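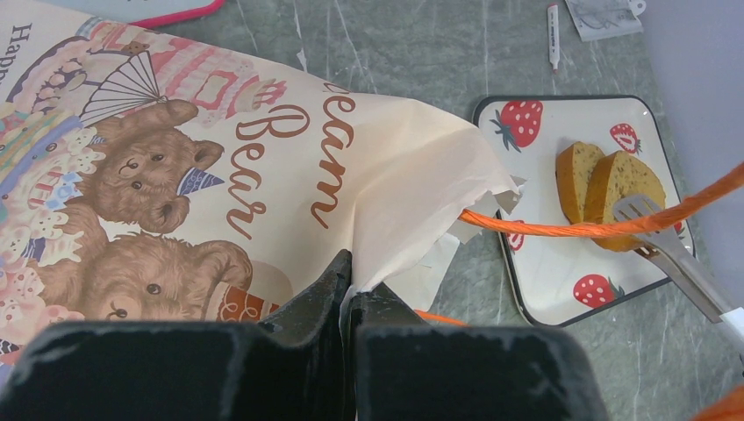
Robotics club, second term, and the bakery task is finally on the table. Task is simple to say: open the bag, pick up a slice with the tongs, put it in the bag, close. Voldale is our name for the whole project, Greseo is the control code the older students wrote in December. Bag is the hard part. The one we're on now has teddy bears and a pink cake all over it, cream colored, and the black gripper takes it by the corner where it's already torn and wrinkled. Grip too low and the mouth folds shut. Grip too high and you get one layer. The two slices lean on each other on the strawberry plate, so the tongs come in from the side of the bigger one, and yes we argued for most of a session over wether that is cheating. It isn't. Rules say any start position.

Where we are: 79 tries logged since the break, every one written up in the club binder. Please keep doing that, even the bad ones. Espescially the bad ones. Last column is for what the fingers were holding when you hit stop, and half of you leave it blank.

Two arms now, which changes the driving. One student per arm, one calling. The caller talks, drivers don't. Left side holds its pleat and stays put, other side comes in at the open mouth from the right. Slow. If the orange cable starts to pull, stop and reset, don't drive through it. 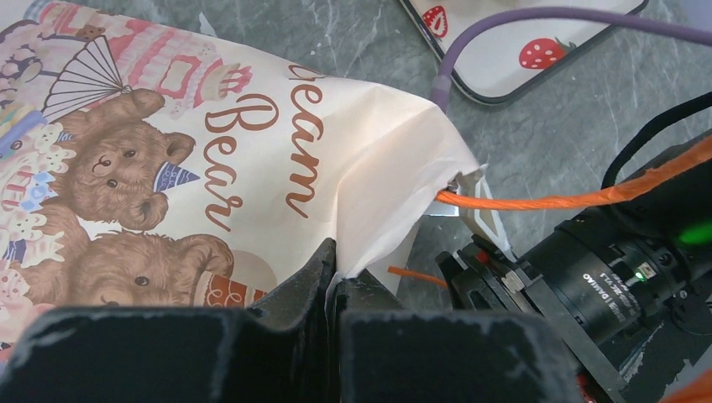

Dates and odds and ends

Srour round is Jan 22, 2022, doors at 7, main hall at Fement. Each team gets 5 minutes on the table plus setup. Bring your own bags, the organizers do not supply them and last time a team had to borrow. Permission slips to the front office before then please, we are still short 7.

Also needed: bread. Day old is fine, sliced, seeds or no seeds. No frosting, it gets in the tongs.

New drivers can try out after regular club, sign up sheet is on the lab door. No experience needed but you have to have read the Greseo start page first. Parents are welcome at Srour, parking is behind the gym, enter from the north side.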